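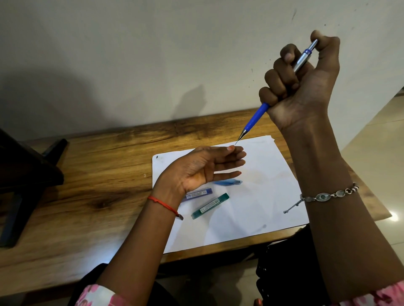 Mindel H2 head camera kit
Price: 1,192. Ships with headband, cable and clip-on battery.

The Mindel H2 is sold for recording hand work to train two-finger and five-finger grippers. The maker says it holds focus on small parts at arm's length. We wanted to see that for ourselves before listing it, so Oduor Kioko put it through desk jobs with pencils, lead cases and paper.

Fine contact is the hard part. A pencil point on a fingertip is a tiny target, and hands get in the way of whatever they are holding. A fist closed over a barrel hides most of the grip, and no head camera we have tried gets around that, this one included. If you need to know how hard the fingers press, buy a force sensor.

The box promises 3,000 usable clips per memory card. We got 2,913 - close, but our idea of usable may be kinder than yours.

Compared with the Postov
The Postov wrist camera sees the fingertips better and the table worse. It also gets bumped. We would pick the H2 for two-handed work and the Postov for a single arm.

Works with: Skomodell and Sorensen controllers. The Sorensen needs an adapter, sold separately, and we think it should be in the box.

Returns: 100 percent refund if unopened. Opened kits are store credit only.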